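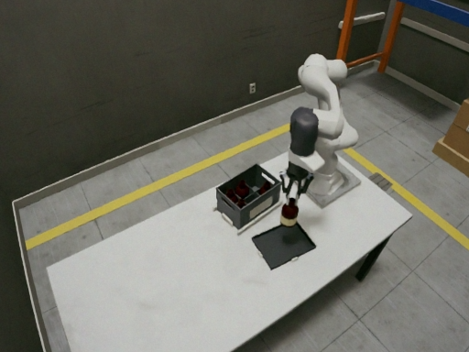
I had wanted to see Nilach ever since a friend brought me back a jar of their quince vinegar, and in November 2019 I finally got my chance. The vinegar house opens its doors to visitors for a few days once the apple pressing is over, and I took the early bus up the valley with a notebook, a sandwich and two empty tote bags (I am glad I brought two!).

The bus lets you off at the bottom of Trosteck, a village that is mostly one steep street with a bakery halfway up. Buy something there. The poppy seed rolls were still warm, and the walk to the works takes longer than the map makes you think. You smell the place before you find it – sharp, sweet, a little like a cider barrel left out in the sun.

Our group gathered in the old pressing hall. The press itself is a beauty, a big screw press with a stone bed, and they still use it for the small batches. Everything else goes through a newer belt press out back that does the job in a fraction of the time. Pressing was finished for the year, so both were clean and quiet, but the drains still had bits of apple skin in them and the wasps had not gotten the message that the season was done.

Müzeyyen Dursun led the tour. She has been the cellar master there for years and she talks fast, with her hands, and she lets you taste everything. She started us on plain cider, fully fermented and very dry, so we would know what the vinegar had been before it was vinegar. Then a week-old sample, cloudy and confused, which several people made faces at. Then the finished stuff. Tasting them in a row like that taught me more than all the reading I had done beforehand.

Nilach makes its vinegar the slow way, in open-topped oak casks with a cloth over the opening. The bacteria need air, and they grow across the surface in a pale skin, the mother. Müzeyyen lifted one with a wooden paddle so we could see how thick it was. It hung there like a wet pancake. A man behind me asked if you could eat it and she said yes, and he did, and said it was chewy.

The main cellar is down a flight of stone steps with a rope for a handrail. There are 905 casks on the books, she told us, though that includes the little ones used for trials. The air stings your eyes for the first minute and then you stop noticing. Each cask has a slate hung on a nail, with the fruit, the press date and a row of chalk marks for every time it has been topped up. I loved the slates. I took far too long reading them and had to hurry to catch up with the others.
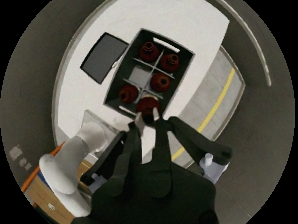 What surprised me most was how much depends on the temperature. The casks along the south wall run warmer and finish weeks ahead of the ones by the well, so they fill the south wall first with the sharp early apples and save the well side for quince and pear, which they like to take slowly. There is no heating down there at all. In February the whole cellar more or less goes to sleep, and the staff use the time to mend hoops and scrub out the empties.

After the cellar we got to see the Dönmez room, named for the family who ran the works before the war and left behind shelves and shelves of ledgers. One was open to a page of orders from inns along the river, written in the most gorgeous brown handwriting. Somebody had bought 700 liters for pickling in a single autumn. I would like to know what on earth they were pickling!

Then came the tasting proper. I will just give you my notes as I wrote them down.

Apple, two years: bright, a bit like biting a green apple and then a lemon.
Pear: soft, almost floral, my neighbor at the table liked it best.
Quince: still my favorite, smells like a whole bowl of fruit.
Fledero: their elderflower one, made only in good years. It was too sweet for me on its own but wonderful with fizzy water.

They also put out bread, a hard local cheese and a dish of onions that had been pickled in the pear vinegar. I went back for the onions more often than was polite. The recipe is apparently just vinegar, salt, a bay leaf and patience, and I have a jar going at home now.

A few practical things if you are thinking of going. Wear shoes with some grip, as the cellar steps are worn smooth in the middle. Bring a sweater even if it is mild outside. The tour runs long (ours went well over two hours with all the questions) and there is only one bus back in the late afternoon, so check the timetable at the stop when you arrive. Children under ten are welcome upstairs but can't go down into the cellar. The shop takes cards now, which it did not when my friend went.

I came home with three bottles of quince, one of the apple, and a small crock with a piece of mother in it, which Müzeyyen wrapped up for anyone who asked. Mine is sitting on top of the fridge under a dish towel. She says to feed it leftover wine and leave it alone, and I have managed the first part. The leaving alone is harder – I have peeked every single morning since I got back.

Next year I want to go during the pressing itself, when you can help load the fruit and they pay you in cider. You have to write ahead for that.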